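Zurkomero valley cottages – anyone stayed? Also what do you pack?
Travel Talk > Self-catering and rentals

fernhollow
Joined: May
We just booked a week in one of the stone cottages above Zurkomero and I am so excited I can hardly type! It's the end one in the row, with the little terrace and the shared pool down the steps. Two bedrooms, a wood stove, and a kitchen that looks tiny in the listing but has a proper oven. Booked through Mottram, paid a 400 deposit, and the rest is due on arrival. Has anybody been? I want to know everything – the road, the shop, the pool, whether the beds are any good.

oldgravelroad
Oh, you'll love it. We had the middle cottage two years running. The road is fine until the chapel and then it's 37 bends (my kids counted, loudly), so go up in daylight the first time. Beds are firm. The pool is cold in the morning and perfect by four o'clock. Buy your bread before noon, the shop sells out and then it's crackers for supper.

pikeandperch
I'm going to be the grump. We stayed last spring and the "mountain view" was a view of the cottage next door unless you stood on the terrace wall. Mottram were slow about the stove too, took them two days to send anyone. Lovely walks, I'll give it that, but I wouldn't pay that price again.

oldgravelroad
Which cottage did you have? The view is only blocked from the lower two. The end one looks straight up the valley.

pikeandperch
Lower one, yes. Then the listing should say so.

fernhollow
Ooh OK, ours is definitely the end one, I just checked the booking. Thank you both, that's useful even with the grumping!
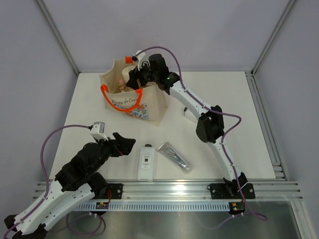

fernhollow
Next thing, packing. The listing says to bring your own towels for the pool and basic supplies for the first night, and I'm a terrible overpacker, so I'm trying to keep it down this time. My rule is one suitcase each, plus a canvas tote that stands by the door for whatever we'll want as soon as we get there. Coffee, matches, swimsuits, a corkscrew. What have I missed?

tidewrack
A flashlight! The steps down to the pool aren't lit. And dish soap, there was a dribble left in the bottle when we were there and that was it. I'd skip the matches, there was a whole drawer of them.

brambleend
Salt and oil. Every rental on earth has three kinds of tea and no salt.

pikeandperch
Ear plugs. The chapel bell starts at six.

oldgravelroad
The bell is the best part!! You can hear it all the way down to Uswood when the wind is right.

pikeandperch
We'll have to disagree on that one.
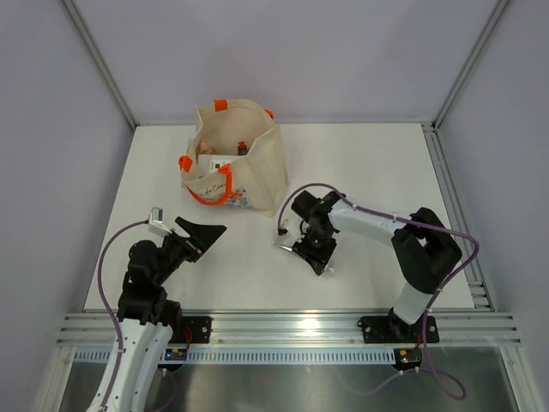 brambleend
If you're there for the Clornetti market, leave yourself a whole morning for it. It's down at the crossroads below Uswood, with cheese, cherries if you're lucky, and an old fellow who does chicken on a spit and is always gone by eleven. The stalls don't hand out bags, so take something roomy. A cream tote with orange handles would do nicely, you can spot it across a crowd when your other half wanders off to look at knives.

fernhollow
Cherries! OK, we are absolutely going. Is there parking or do we walk down?

brambleend
There's a field they open up. It gets muddy. Walking down is lovely, walking back up with melons is another matter.

tidewrack
There's a bus back up, leaves from the fountain at 1:15. I would NOT rely on it though. We waited ages and ended up getting a taxi.

oldgravelroad
We've caught it every time and never had a problem. Stand on the chapel side of the fountain, because the driver won't stop on the other.

tidewrack
Well, that explains my afternoon. We were on the other side.

fernhollow
Ha, writing that down. Last question for now – can you pay the balance by card when you get there, or do they want cash?

oldgravelroad
Card was fine for the rent. They took cash for the firewood, so keep a few small notes on you.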